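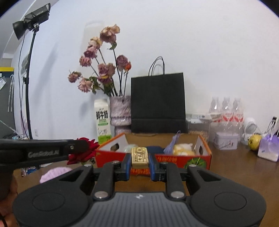 A small printed block held between two blue-lined gripping pads over a wooden tabletop, the largest characters down the middle column.

The case against the tasteful box
By Kgomotso Mabuza
24 Feb 2025

I have a drawer in my kitchen that holds nothing but boxes. They used to hold tea, soap, matches, a watch strap, a candle I never liked. I kept them because they seemed too good to throw away, and I have come to think that this is exactly what the people who made them were hoping for.

We are told that packaging has gotten better. It is heavier, quieter, paler. The lid comes off slowly with a little sigh of air. The words have shrunk to a size my mother can't read without going to the window, and they say things like "gather" or "still." I bought a bar of soap from a company called Murkavden in December and had to open it to find out it was soap. It cost 11 dollars. The soap was fine. It was soap.

My complaint is with who pays for all this and what we get in return. A plain paper wrapper costs next to nothing. A rigid box with a magnet in the flap costs a good deal more, and I don't believe for a minute that the company eats the difference. When Jutus, the tea people, moved from paper bags to a sliding drawer affair with a ribbon, the price went up by two dollars and the amount of tea went down. The announcement talked about "a richer daily ritual." I wrote to ask what was richer about it and got back a coupon.

The usual defense is that a nice box is a small pleasure, and who am I to sneer at small pleasures? Fair enough, I like them too. But I notice that the pleasure is over in five seconds, and then I am standing there with a box. I can recycle it, if I first peel out the foam and pry off the magnet with a butter knife. Or I can put it in the drawer.

The other defense is that good packaging shows care. A firm that fusses over the carton must fuss over what goes inside. I would like to see the evidence. My experience runs the other way about as often as not. The best kitchen knife I own came rolled in newspaper from a hardware stall in Kirkomberg, and the man selling it seemed annoyed that I wanted it wrapped at all. The worst headphones I ever bought arrived in something you could have buried a pet in.

What I miss is the label that does a job. I mean the old crowded kind, with the name of the thing printed big, the maker's name near it, and a line or two about how to use it. Those labels took for granted that you wanted to know something. A lot of them were ugly, and plenty told lies about curing baldness. Still, you could stand in a shop and tell what was what from across the aisle. Try that with a shelf of oatmeal-colored tubs.

I have heard that shoppers asked for this. Lei, a design studio that does a lot of work for grocery brands, says it surveyed 500 customers and they preferred the "calmer" shelf. Maybe so. I would want to know what they were shown and whether anyone asked them to find the baking powder. People will tell a stranger with a clipboard that they like calm. I would say it myself. Then I would go home cross, with cornstarch.

There are exceptions. Glass has to be protected, medicine has to be sealed, and a present ought to look like a present. I'd leave all of that alone. For the rest, I would like the price of the box printed on the box, in type big enough to read. Let people see it and decide. I suspect a few of those ribbons would go away pretty fast, and I could have my drawer back for the dish towels.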